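Getting the Cables Back Into Your Tower

Once the new shelf is up and the desk is where you want it, there's still the part everybody puts off — plugging the computer back in. Take your time and it's a pleasant 10 minutes, I promise!

Turn the tower so its back faces you, and give yourself a clear table to work on. I like to wipe the mesh over the power supply while I'm there, as mine collects fluff like you wouldn't believe.

Start with the power cord, but leave the wall switch off for now. Line the plug up before you push, and keep going until it's snug. After that come the smaller plugs, the keyboard and mouse and so on, down at the cluster of ports. If one won't go in, turn it over and try again gently. The screen cable can wait until last — it's the stiffest of the lot and likes to tug on its neighbors.

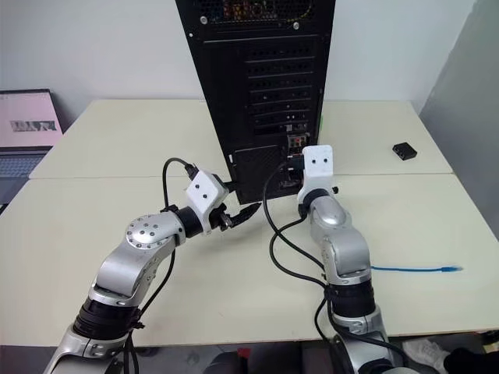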